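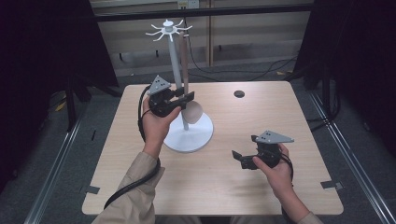

Pludell puts mug trees back on the worktop, with fewer promises than usual

11/12/18

FOR IMMEDIATE RELEASE

Homeware firm Pludell today announces the Jurby, a white mug tree with a round base, a slim upright pole and a ring of curved hooks at the top. It goes on sale in March through the Mamov shops and by post.

Most announcements of this sort say that a kitchen will be transformed. Pludell does not believe a mug tree has ever transformed a kitchen. It holds mugs, it takes up a bit of worktop, and if it is badly made it falls over when you take one off the wrong side.

"I was against it," said Adaeze Ekpo, who runs the kitchen range. "We have dropped two mug trees in the time I have been here and both deserved it. One leaned. The other had pegs so short that anything with a thick handle slid off. I asked why we needed a third and I did not get a very good answer for a while."

The Jurby has its hooks at the top, where older stands have pegs all the way up the pole. Pludell says this leaves room lower down, and that shoppers who tried early versions tended to lean a wooden spoon against the pole whether they were asked to or not. The company makes no claim that it is a utensil holder. A long-handled spoon will rest there. It will also slide if the worktop is knocked.

Designer Seung-woo Yoon said the base took longer than the rest put together. "People look at the hooks. The hooks were easy. A wider base is steadier and everybody complains that it is in the way of the kettle, so you go back and forth. I still think it could be a touch wider. Adaeze thinks it could be a touch smaller."

Early versions were lent to 40 households. Of those, 36 sent back the form, and the commonest remark was that the stand was "fine". Several people said they would sooner keep their mugs in the cupboard, and Pludell sees no reason to argue with them. Very large mugs, the soup sort, are not recommended.

The Jurby comes in white only. A second colour was discussed and put off, and the firm will not be describing the white as anything other than white. There is no matching bread bin.

A smaller stand, the So, is being looked at for narrow shelves. No date has been set and shops are asked not to take orders for it.

Trade samples can be had from the Pludell sales office. Samples should be returned with the base in its own sleeve, please, as the last lot came back scratched.

ENDS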